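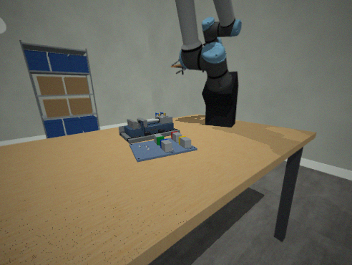
Trudy Bolger
Staff writer, home and shop questions

Can a Robot Do It Yet? Questions From Readers

I have been answering mail about household and shop-floor robots since March, and the mail falls into two heaps: people who want one and people who are afraid their boss wants one. Both heaps ask the same things.

Can I buy a robot that folds laundry?
You can buy one that folds some laundry, slowly, if you hand it the shirt the right way up. Fitted sheets remain unsolved, as they are in my house.

What about dishes?
Plates, fairly well. Wine glasses, if you weren't fond of them. The dirty pan that has been "soaking" for two days is still yours.

My brother-in-law says factories have been fully automated for years. Is he right?
He's thinking of car plants, where the same weld goes in the same place all day long. A small shop is another animal. Marisol Beltrán runs Tulholm, a repair and short-run parts shop with 50 jobs on the board in a slow month, and hardly two of them alike. She has looked at arms twice and bought a better coffee maker both times.

What can an arm do well in a small shop?
Pick up a known part from a known place and put it in another known place. If that sounds like your first summer job, yes, same here.

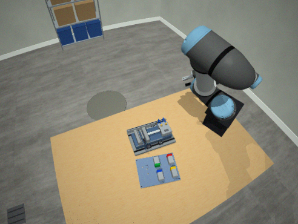 So why is tidying a workbench harder than welding a car?
Most of what we call tidying is deciding, and we do it so fast we don't notice. Which of these things is trash? Which one did Dad put there on purpose? Blocks are a kinder place to start. Four gray ones with colored ends, set two by two on a flat board, give a machine edges to grip and a color to go by, and no block has ever been somebody's good scissors. The vise behind them is a step up, with jaws and a rod and little bits on top that don't all want to be grabbed the same way. After that comes my kitchen drawer, which I'd put several decades off.

Why practice in simulation at all?
A dropped part in a simulator costs you nothing and doesn't roll under the fridge. Siiri Manninen, who writes training software at Hernel, told me one of her practice tasks failed 176 times before lunch. She was cheerful about it. I'd have gone home. 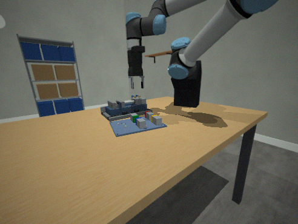 The catch is that the real world then declines to cooperate. Real screws are greasy, real light comes through the window at four in the afternoon and lands in the camera's eye, and a grip that was perfect on the computer pinches air. Siiri's team spends more time on that gap than on anything else.

Will it take my job?
If your job is one motion, it might take the motion. Yatziri Cortés at Tirar loads parts for a living and now has an arm beside her doing the dull half. She handles the jams, and she says there are plenty of jams.

Should I wait to buy a vacuum?
No. Buy the vacuum. Pick up your socks first.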